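**Ticket 1279 – Table clearing: bowl pick fails when bowls are nested**

Project: Stira (home chores)
Site: Cillutmont test apartment
Component: Oketti grasp planner
Priority: medium
Status: open, workaround in place

**Problem**

The clearing routine handles flat plates and single mugs well enough to leave alone. It does not handle bowls that sit inside each other or share a basin. The planner picks a rim point, closes, lifts, and either brings up two bowls or slips off the rim and reports success anyway. Out of 100 logged attempts on nested bowls, 29 ended with exactly one bowl in the drying rack.

**Steps to reproduce**

1. Put two plastic bowls in a shallow metal basin, one leaning on the other.
2. Set the basin near the table edge, plates to the right.
3. Run `clear_table` with default settings.
4. Watch the width reading after the close command.

**Log**

February, 09:40 – Reproduced on first run. Width reading after close was the same for one rim and for two rims pressed together. The threshold can't separate them.

10:15 – Lowered grip force. Fewer double picks, more slips. Reverted.

11:05 – Compared against the hand-guided demos. In those the fingers go one inside the rim and one outside, and the bowl is tilted before it clears the basin. The planner skips the tilt and pulls straight up. 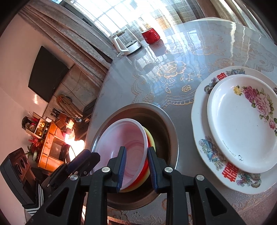 *Fig. 1. Rim grasp on the pink bowl, tilted up out of the steel basin. Second bowl behind it.*

11:50 – Added a tilt step before the lift. Double picks dropped sharply on the plastic set. Not tested on ceramic.

13:20 – New failure. With strong daylight on a glossy table cover, the depth map has holes along the basin rim and the planner places the rim too low. Closing the curtain clears it. That is fine for a test and no use to a customer.

14:30 – Stacked plates still excluded. A small plate lying on a larger one gives the fingers very little edge to work with. Moved to a separate ticket.

**Workaround**

Set `pre_lift_tilt` to on and `nested_retry` to 2. Expect almost 51 seconds per bowl. A person does it in two or three, so I would not call this chore automated yet – it is supervised clearing with a long wait.

**Next**

- Abera to supply finger pads with a thinner tip
- Add a weight check after lift so a double pick is caught
- Repeat the daylight test with the curtain open
- Keep the ticket open until ceramic bowls are covered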